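8月の見学会に行ってきました。行き先はPrasauの実験棟。ロボットの制御ソフトを書いている人たちの仕事場を見られると聞いて、申し込み開始の朝に即座にボタンを押しました。

普段の私はウェブの裏側を書いている人間で、ロボットは趣味で小さいのをいじる程度です。そのつもりで読んでください。用語の間違いがあったら、それは案内してくれた方ではなく私のせいです。

## 箱と箱のあいだ

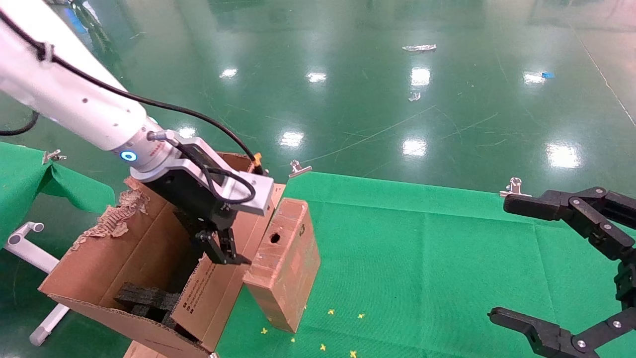

*この記事は5分で読めます*

入口で靴カバーを渡されて、つるつるの緑の床に足を踏み入れた瞬間から、もう楽しい。作業台には緑の布がかかっていて、金属のクリップで留めてあります。課題に使うのは、ふたの開いた段ボール箱と、丸い穴のあいた小さな箱。それだけです。それだけなのに、ここに2時間いられました。

案内役のJoyce Biwottさんは計画系(プランニング)の担当で、最初に見せてくれたのはロボットではなく画面のほうでした。Mushiという内製の動作計画ライブラリで、手先をどこへ持っていくかという目標を渡すと、関節の軌道を何本も作って比べてくれます。この日の設定では候補が18本。ぶつかりそうなものは赤、余裕のあるものは緑で描かれて、選ばれた1本だけが太くなる。これがもう、ずっと見ていられるんです!

面白かったのは、段ボールのふたの扱いです。箱の本体は直方体として登録できるけれど、開いたふたは角度が毎回違うし、使い込んだ箱は縁も破れてくる。きれいな直方体だと思い込んだ計画は、このギザギザのところで甘くなるそうです。Mushiでは奥行きの点群から「ここには何かあるかもしれない」という厚みのある領域を作り、その中は速度を落として通ります。通れないと決めつけずに遅く通る、という考え方が気に入りました。ウェブでいうとタイムアウトを延ばして再試行する感じでしょうか(違うと言われました)。

## 認識の画面が見たくて

認識側はPritonという別のモジュールです。Biwottさんがターミナルでログを流しながら、推定した箱の姿勢が更新されていくところを見せてくれました。1回の推定に122ミリ秒。制御ループのほうはそれよりずっと速く回っているので、認識の結果は必ず「少し前の世界」の話になります。そこで各メッセージに撮影時刻を付けておき、受け取った側が手先の動きの分だけ補正する。時刻合わせの話だけで質問が3つ出て、そのうち2つは私でした。

穴のある面が上に来ているのか、正面に来ているのか。小さい箱ではこれが意外と効くそうです。横幅と奥行きが近い箱は、向きを90度取り違えても輪郭だけではほとんど区別がつきません。そこで穴や印刷を手がかりに使います。ただし指が近づくと、肝心の面が指で隠れる。頭側のカメラと手首側のカメラの両方から見て、隠れたほうの重みを下げる処理が入っていました。設定ファイルを覗かせてもらったら、重みの横に「触る前に相談」とコメントがあって、どこの職場も同じだなあと妙に親近感が湧きました。
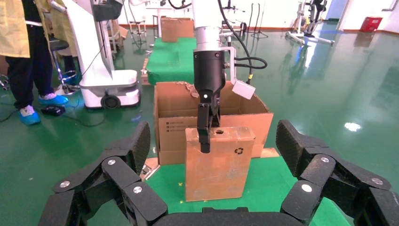 手首側のカメラから。2本指のグリッパが小箱の上部をつまんでいるところ

そしてこの視点です。手前に大きく写る黒い指は、関節がいくつも連なった多指ハンドのもの。自分の手がこんなに視界を占めるのか、と驚きました。認識の前処理では、関節角から自分の指の形を計算して画像から抜く「自己マスク」をかけます。ここがずれると、自分の指を障害物だと思って計画が止まる。Biwottさんは最初の頃、それを丸一日計画側のバグだと信じて追いかけていたとか。わかります、その一日。

つまむ瞬間の制御も聞きました。段ボールは強く握るとへこむので、指を閉じる指令は位置ではなく力の上限つきで出します。上限の値は材質ごとの表になっていて、段ボールの行だけやたらと改訂履歴が長い。接触したかどうかの判定は、モーター電流と指の開き具合の両方を見て決めるそうです。

## ログの再生ツール

個人的にいちばん欲しくなったのは、Zoshamという再生ツールでした。カメラ画像、関節角、計画の候補、それに操作者のメモまでが一本の時間軸に並んでいて、つまみを動かすと全部が一緒に巻き戻ります。保存済みの試行は400件。検索欄に「ふた 接触」と入れると、該当する場面だけが並びました。

さらに、昔のログに新しい版の計画器をあてて、どこから判断が分かれるかを表示する機能もあります。回帰テストをロボットの動作でやっているわけです。分岐点に小さな旗が立って、クリックすると両方の軌道が重なって出る。同じ組で回っていた人が「これ、うちの業務システムにも欲しい」とつぶやいて、私も深くうなずきました。

## これから行く人へ

- 靴カバーをはくので、かさばらない靴が楽です。
- 画面の文字は後ろからだと小さいので、ソフトの説明のときは前へ。
- 質問の時間はたっぷりあります。時刻同期の話をぜひ振ってみてください。

帰りの電車で、自分の小さなアームのログに撮影時刻を入れるところから始めました。今のところ、時計が2台で食い違っていることだけはわかっています。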